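Filed under: Grant Updates / Home Assistance

Hi Trinity,

You asked for something a bit less stiff than the last update, so I'm writing this one the way I'd tell it to you over coffee. The big item for July is our visit to Badeck, where Gus Oyelaran and his crew had their bedroom setup running for guests (and yes, I got to stand right next to it!). Bed-making was the job on show.

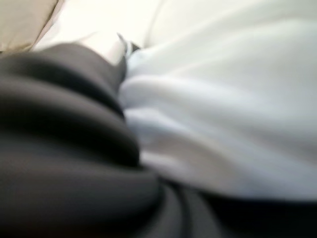
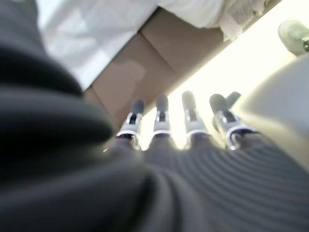
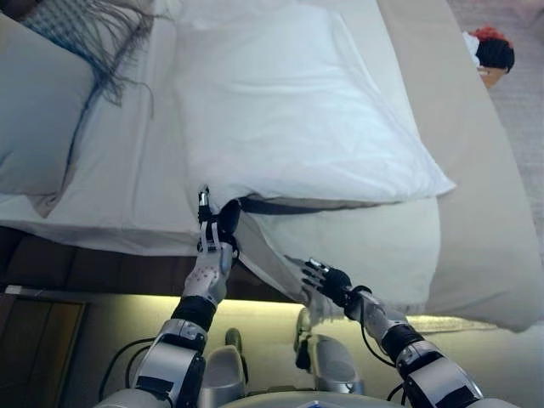

Soft goods, and hands working near them.
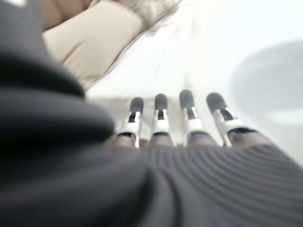 I went in thinking the pillows would be the easy part and the sheets would be the trouble. Gus says it's all trouble – anything soft changes shape the moment you touch it, so the software can't count on finding it the way it was left. He was very patient with my questions, and I had plenty.

We stayed for two sessions and I came away with 5 pages of notes, mostly about fingers. Our Petari unit still has the simple two-part grip, and after watching this I'd really like us to try proper hands before we lock in the design. Gus offered to lend us a spare pair for the fall if we cover shipping and insurance. That would come to $2000, and I'd like to move it over from the travel line, where we have room. Could you let me know if that needs a form?

Also, the Stultley people were there and want to compare notes on laundry folding. I said yes before checking with you – hope that's okay!

Still open on our side: the Onyshchenko test room needs its flooring done, and I owe you the spending table. You'll have the table before the next call.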